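Grullix Shot Log

Group sizes and velocities from smallbore prone sessions, gathered into one plain set of tables. It started as a notebook of mine and got rather out of hand (in a good way!).

What's in it

262 targets in all, shot at 50 metres on the Guremley range. 143 were shot with the factory stock and the rest after the rifle went into a Fluteo stock. Each row is one target: lot of ammunition, sight setting, wind as read from the flags, group size in millimetres, centre to centre.

81 of the targets also have velocities. I'd love more, but the chronograph is fussy in low light and I would sooner leave a cell blank than guess.

Files

targets.csv - one row per target
velocity.csv - one row per shot, joined on target_id
lots.csv - ammunition lots and when each box was opened

Times are Zulu throughout, even in summer. Sorry if that catches you out, it caught me too.

Known problems

Wind is a judgement call, on a scale from 0 to 5, and my early readings run low.
Lot 2 was stored badly through April. Keep it out of any comparison between lots.
A few groups overlap so much that the size could be out by up to 2 mm.

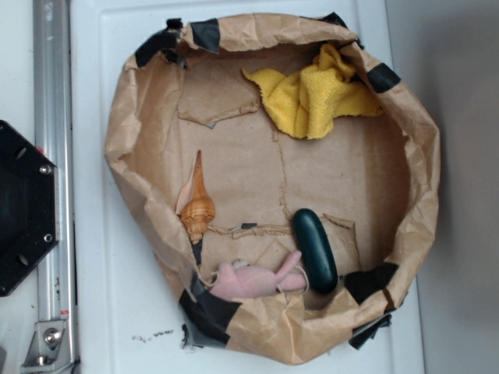 Brown paper bag, rim folded down and taped.

Using it

Do what you like with the numbers, just say where they came from. If you plot group size against velocity spread, please send me the chart - I can't get enough of them. Corrections are welcome too, with the target_id if you have it.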